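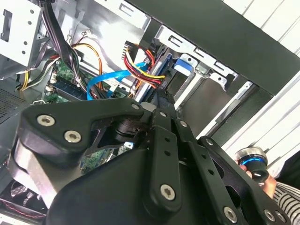
Grip faults on the teardown cell, part two

Print this post | E-mail this post

I said last time that the lost-grip fault on the Hubmann cell was a cable problem. It was a cable problem and also something worse, so I am correcting the record.

Background for anyone who skipped part one. The job is opening up retired desktop towers and unplugging the drives before the boards go to the recycler in Nornusville. The arm does the reaching. A person stands by with the enable switch in hand and lets go if anything looks wrong. The controller runs Winance motion software, two minor versions behind, and the sequence for each machine is short: approach, close on the SATA connector, pull straight back, release.

In August we started getting a stop in the middle of the pull. The log said "position error, finger axis" and nothing else. It came up 3 times in the first 108 machines, then stopped for a while, then came back on two machines in a row. I replaced the encoder cable, which had a visible kink near the wrist, and the fault went away for long enough that I wrote it up as fixed.

The second cause was a screw. One of the pivot screws on the finger linkage had backed out by a fraction of a turn. With no load you could not feel it. With the fingers closed on a connector and the arm pulling, the link shifted sideways, the finger tip lagged its commanded position, and the controller saw an error it could not explain. The bad cable made the same error on its own schedule. Two faults, one message.

The part that bothers me is what happened after the stop. The arm held position, as it should. The fingers did not. On a position error the finger drive was set to drop torque, a default I never changed, and the linkage relaxed under its own weight onto whatever was below it. On the second of those two machines that was the memory slot. The latch snapped. It was a scrap board and no one was hurt, but the operator had already started to lean in to see what had stopped, with the switch released and the arm assumed dead.

Releasing the enable switch removes drive power from the arm and sets the brakes. There is no brake on the fingers. I knew that from the manual and had not thought about what it meant with a heavy linkage hanging over an open case.

Changes made so far:

- Finger drive now holds torque on a position error and drops it only on a manual release.
- With the enable switch released, wait 30 seconds and look at the fingers before reaching in. The holding torque is gone in that state, so treat the linkage as a loose weight.
- All pivot screws removed, cleaned, refitted with medium threadlocker and marked with paint pen across the head and plate.
- Marks checked at the start of each shift.

I have asked Harmont for a price on a spring return that would keep the fingers from sagging with the power off. No answer yet. The cable stays on the spares list, and I am rewriting the log message so that it at least records the motor current when it trips.

Print this post | E-mail this post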